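豆子归豆子，米归米：厨房角落整理记

文／Hoi-yan Yeh

上一期通讯发出去以后，有人回信问我：你们写了那么多关于锅的事，什么时候写写锅里的东西？问得很好。我当时正蹲在厨房地上捡绿豆，膝盖压着三颗，没有立刻回复。现在补上。

先说背景墙。黑布是从旧窗帘上拆下来的一类东西，挂起来总归要塌，两边的下角软塌塌地堆着褶子。我们那位负责美观的 Man-lok Huang 主张熨一遍。我主张在上面贴字，字一大，人就不看褶子了。最后听我的。于是有了上排的“Fast”和下排的“UMI”，粉的、橙的、奶油色的、黄的、天蓝的、桃色的，每个字母镶一道白边，像幼儿园毕业典礼，又像一家刚开张三天的甜品店。那个 F 比旁边的 a 低一点，还歪着。Man-lok 每次经过都要看它一眼，看完叹气，叹完走开，至今没有动手扶过。
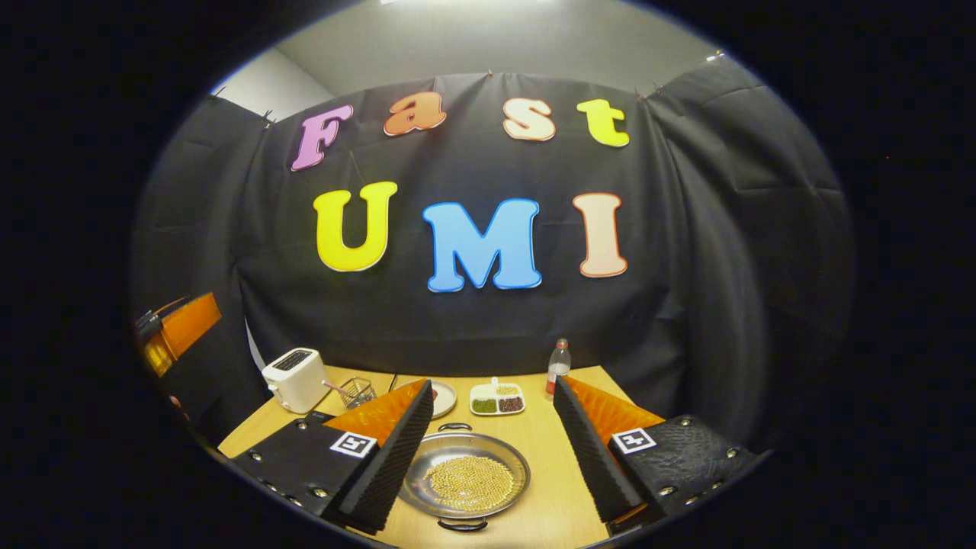 豆子归豆子，米归米：一张料理桌的整理记

文／Hoi-yan Yeh

上一期通讯发出去以后，有读者回信问：你们写了那么多关于锅的事，什么时候写写锅里的东西？信到的时候我正蹲在地上捡豆子，膝盖底下还压着几颗，没有马上回。现在补上。

先说墙。浅灰色的墙本来没什么不好，Man-lok Huang 嫌它像牙科诊所，于是挂了一块黑布。布这种东西，钉住上沿，下沿就有自己的想法，两个下角软塌塌地起了褶子。Man-lok 主张取下来熨一遍，我主张在上面贴字，字一大，人就不看褶子了。最后听我的。上排“Fast”，下排“UMI”，泡沫字，粉的橙的黄的蓝的都有，每个镶一道白边，很像一家刚开张的甜品店。F 比旁边的 a 低了一点，还歪着。Man-lok 每次经过都要看它一眼，叹口气，走开，到现在也没有伸手扶过。我把这理解为一种接受。

桌子是浅色木头的，脾气温和，放什么都显得比较贵。问题也在这里：因为放什么都好看，大家就什么都往上放。去年十月，这张桌上同时有过一台缝纫机、半个哈密瓜和一份没人认领的保险单。这次整理定的规矩只有一条，跟吃没有关系的东西一律下桌。保险单至今仍没有人认领，哪位丢了请来信。

烤面包机归角落

白色的双槽烤面包机放在左后角，这是吵出来的位置。Man-lok 认为面包机应该在手边，理由是早上的人没有耐心。我认为早上的人也没有判断力，机器还是离远点好。两派相持一个礼拜，其间面包机在桌上绕了大半圈，最后停在角落，双方都宣布自己赢了。

有一件事值得单独提：面包屑。双槽的机器掉屑的本事不是单槽的两倍，我怀疑是平方。底下的屑盘要常倒，倒之前先拔插头，等它凉透。不要把机器整个翻过来拍，我这样做过，屑是出来了，有一部分出来以后去了我的袖子里，晚上换衣服才重逢。

小网篮的去向

面包机右边那只金属网小篮子，带一个粉色调的把手，是这次整理里最受欢迎的住户，主要因为谁都说不清它应该装什么。有人提议装蒜，有人提议装茶包，Man-lok 提议装“临时的东西”。我在这里郑重反对最后一项。凡是叫作“临时”的容器，两个月后打开，里面必有一节电池、一把不知道开哪里的钥匙、一张 Từ 小吃店的积分卡，卡上还差一个章。

我的做法是先让它空几天，看自己的手会往里放什么。手比脑子诚实。我的手往里放了橡皮筋，可见我的手也不太靠得住。

分格盘，这一期的主角

下面说正经事。盘子右边放着一只白色分格盘，几个格子里分别是绿色的颗粒、浅黄的谷粒和红褐色的豆子。我喜欢它，程度有点超过一个成年人对一只盘子应有的喜欢。

在用分格盘之前，我们家的杂粮住在袋子里。袋子用夹子夹着，夹子来自各个年代，松紧不一。拿一袋出来，要先搬开四袋，其中必有一袋是口没夹牢的。我在文章开头捡的那些豆子就是这么来的。后来读者寄来一份 Plernance 的收纳小册子，主张给每种粮食配一只贴标签的罐子，按字母顺序排列。我照做了一个下午，罐子买了 19 只，排到一半发现自己在按英文给薏米找位置，遂放弃。

分格盘的道理简单得多。整袋的粮食照旧密封好，放在阴凉的柜子里，盘里只倒这几天要用的量。煮粥的时候拿盘不拿袋，一眼看得见还剩多少，剩得少了就补。几条用下来的心得，按我吃亏的先后排列：

倒的时候离格子近一点。从高处倒豆子很有气势，豆子也觉得很有气势，会跳。

格子只装七分满。装到顶，端起来走两步，三家就并成一家了。

相邻的格子放颜色差得远的。绿的挨着红褐的，混了一颗马上看得见；两种浅色的粮食挨着放，混了只能一起煮，还得装作原本就打算这样煮。

补新粮之前把旧的用完，不要往上盖。盖上去的结果是底下那层永远在底下，资历越来越老，终于有一天长出翅膀飞走。

盘子擦干再装。潮了的格子比什么都招虫，梅雨天尤其如此。

至于豆子与豆子混了怎么办，Man-lok 的意见是坐下来挑，当作修行。他挑过一次，修了十来分钟，之后我们喝了一锅颜色很热闹的粥。

关于那只小圆盘

桌子当中有一只小圆盘，我管它叫试味盘。每次煮东西先舀一点在上面凉着，比从锅里直接烫舌头体面。它另一个用途是让人停下来：手里的东西放到盘里，人才想起火还开着。盘子要小，大了就会有人在上面摆一顿饭，摆完坐下吃，锅就糊了。

瓶子请站远一点

透明瓶子，红盖子，红色标签带，里面是浅色的液体。放在分格盘的右后方，是我特意安排的。凡是瓶装的浅色液体，在厨房里长得都差不多，米醋、糖水、料酒，站成一排像一家子。我婆婆家曾经有一锅绿豆汤喝起来开胃得异乎寻常，原因就不展开了。如今我的规矩是拿起来先看标签，标签看不清就闻，闻不出来就不用。也请不要把瓶子放在锅边上，手伸过去拿盐，胳膊肘会替你做别的决定。

大锅与金色的小珠子

最后说锅。不锈钢的，大，圆，两边各有一个黑色环形把手。锅底当中铺着一层金黄色的小圆粒，摊成不太规整的一片，四周露着一圈银亮的锅底。这一圈银边我看了很久，觉得比墙上那几个字好看，不过没敢对贴字的人说，贴字的人就是我。

既然说到锅，就谈谈干焙杂粮。读者来信里问这个的最多，大概是因为书上都写“小火焙香”四个字，写完就去讲下一步了，留下人在灶前同一锅小米面面相觑。

我的办法是锅要大，粮要少，铺一层就够，边上留出空。铺满了，铲子一动就往外溢；留一圈边，推过来推过去都有余地。火从头到尾用小的，中途去接电话就关掉，别相信自己会很快回来。铲子贴着底慢慢推，从外往里，再从里往外，闻到香味以后很快就要离火，锅底的余热还会再走一程。焙好的立刻倒出来摊凉，留在锅里的话，它会在你背后继续努力。

双耳锅还有一层好处，两个人可以抬。坏处是两个人必须商量好往哪边抬。Man-lok 说“左边”的时候指的是他的左边，我们面对面站着。那天的情况不详述，只说扫帚很辛苦。

锅洗完要擦干，不锈钢留了水渍不碍吃，碍看。水渍已经在了，倒一点白醋进去晃一晃，再用清水冲。醋请从看清了标签的瓶子里倒。

读者来信摘登

有位读者说，她按本刊的建议清理了调料架，清出八角若干，年份不详，香味全无，问能不能留着做装饰。可以，但请与能吃的分开放。

另一位读者问 Silura 牌的硅胶封口圈好不好用。我们没有用过，不敢说。用过的朋友请写信来，好话坏话都登。

还有一位来信只有一句：“你们家的 F 歪了。”已转交 Man-lok。他看完，叹了口气。

下期预告

下一期打算写砧板，兼谈为什么每户人家都有一块“只切水果”的砧板，并且上面都有葱味。各位若有这样一块砧板的故事，八百字以内，寄到老地址。写得长也收，但我会删，删得还很快，毕竟墙上贴着呢。

征求物品：分格盘一只，白色或浅色均可，旧的也行，要求格子之间的隔断够高。我的豆子又多了两种，Man-lok 还不知道。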